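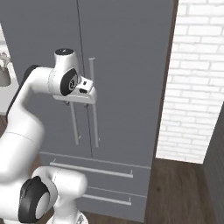 Lerato Mtshali wrote in to ask whether she should settle on a gripper before she settles on a controller, or the other way around, and she added that she'd already spent most of February going in circles over it. Fair enough, Lerato, I have gone around that same circle more often than I'd like to admit! My answer is to pick one boring task, hold everything else still, and swap only one thing at a time. The boring task I keep coming back to is opening a refrigerator door in simulation, and I'm going to walk you through how I set it up so you can borrow whatever is useful.

Why a refrigerator? Bar handles are wonderfully picky. The fingers have to get around the bar without knocking into the door behind it, and once they're on, the hand has to follow a curve while still holding tight. On a French-door model the two handles sit close to the middle seam, so a wide hand can easily bump the neighbor on its way in. A gripper that looks terrific picking blocks off a table can have a pretty miserable afternoon here.

Getting set up

Start with one arm and one kitchen, and save the whole thing as your base file before you touch anything. I call mine Kindow (it was the name of an old folder and it stuck). Put the arm base where the elbow has room to swing, and check that the door you plan to open won't swing straight into the arm. I forgot that last part the first time around and lost an evening to it.

Next, choose your grippers. I'd keep it to three for a first comparison: a plain two-finger parallel hand, the same hand with longer fingers, and one with a softer pad material. Write down the finger length, the maximum opening and the closing force for each one, and keep those notes right next to the results, where you'll really look at them.

Running the trials

1. Park the hand in front of the handle with the fingers open. Use the same starting pose for every gripper, measured from the fingertips and not from the wrist. Longer fingers will otherwise begin the run already touching the door.

2. Turn the wrist so the fingers will close across the bar. For an upright handle, one finger should end up on each side of it. For a drawer, with its bar lying sideways, you'll need to roll the wrist a quarter turn.

3. Move in slowly, close, and wait a moment before pulling. Prakash Shenoy talked me into the wait, and my logs have been much easier to read ever since.

4. Pull along the arc of the door. A straight pull will drag the fingers off the bar, and then you'll blame the gripper for something the path did.

5. Repeat 15 times per gripper, nudging the start pose a tiny bit each time. Use the same list of nudges for all of them.

I score each run with four plain notes: did it grasp, did it slip, did it touch the other handle, and how far did the door open. You can get fancier later on.

Now the controllers

Once you have a hand you like, freeze it and go back to the base file. I usually begin with simple position control and then try an impedance controller, which lets the arm give a little when the door pushes back. Begin soft and stiffen gradually. If the arm shudders on the pull, lower the stiffness or raise the damping, and please change just one of those before you run it again!

One last thing about friction. The default values in a simulator can be very generous, and they'll flatter a hard, smooth finger. I like to run the whole set again with the friction turned down by half and see whether my favorite is still my favorite. Sometimes I've had to eat my words.

Lerato, if you try the drawers too, send me your numbers. I only have the doors so far, and I'd love to put yours beside mine.

Shared 15 times
3 comments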